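物流自動化フォーラム > 見学会・実演会の報告 > スカッドゲート実証棟 公開見学会について

投稿者：kanri_04
3月に開催されたスカッドゲート(Skadgate)実証棟の公開見学会につきまして、参加された方のご所見を募ります。当日の来場者は41名、実演は4回でした。運用面に関する具体的なご意見をお願いいたします。

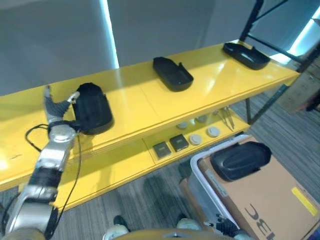
投稿者：soko_keikaku
弊社では小物部品の棚出し工程の更新を検討しており、その観点から参加いたしました。関心は速度よりも、隣の品に触れずに一つだけ取り出せるかという点にありました。黄色い棚の上段に並ぶ黒いトレーのうち、左端のものを把持した場面では、トレーがやや上向きに傾いております。浅い縁をつかむ以上やむを得ないとは存じますが、中身を入れた状態での確認を希望いたします。

投稿者：hinshitsu_m
傾きについては見解を異にします。空のトレーであれば問題はなく、実運用では把持位置の指定で対応可能と考えます。むしろ下段の小さな円形の品のように、向きも間隔も揃っていないものの扱いを評価項目に加えるべきではないでしょうか。

投稿者：soko_keikaku
ご指摘の項目追加には賛成いたします。ただし、把持位置の指定を現場の担当者に委ねるのであれば、品目が435点に及ぶ弊社では登録作業の負担が無視できません。この点は質疑の時間にも伺いましたが、明確な回答は得られませんでした。

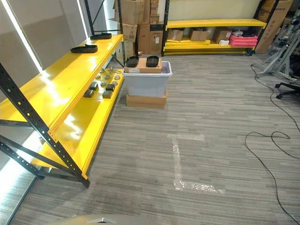
シビッツ(Civitz)株式会社 実証推進部 見学会事務局

投稿者：civitz_jimukyoku
ご来場ならびにご意見を賜り、厚く御礼申し上げます。品目登録に関するご質問は、担当のラエド・ダルウィーシュ(Raed Darwish)が回答を準備しております。トレーへの積載時の把持につきましても、次回の実演項目に含める方向で調整いたします。なお、配布資料4ページの工程図に誤記がございましたので、訂正版を受付時のご連絡先へお送りいたします。

投稿者：hinshitsu_m
ご対応に感謝いたします。次回は透明な容器の扱いについても、成功例に限らず、やり直しの回数を含めてご提示いただけますと幸いです。反射のある容器は、当方の現場でも認識の誤りが最も多い品目です。

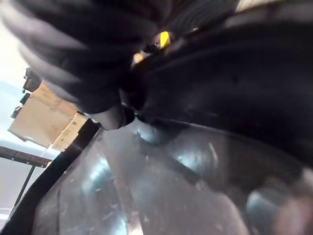 加えて、試行ごとの照明条件も記録に残していただきたく存じます。以前見学したオウィノ(Owino)の実演では条件の記載がなく、社内での比較に用いることができませんでした。

投稿者：vern_setsubi
透明容器まで評価に含めるのは時期尚早と考えます。ヴァーナーステッド(Vernerstead)の当方設備では、まず不透明品に限って導入可否を判断する予定です。対象を広げますと結論が遅れます。

投稿者：kanri_04
対象範囲につきましてはご意見が分かれておりますので、不透明品と透明容器とで議題を分けることといたします。以後、透明容器に関するご投稿は別スレッドにお願いいたします。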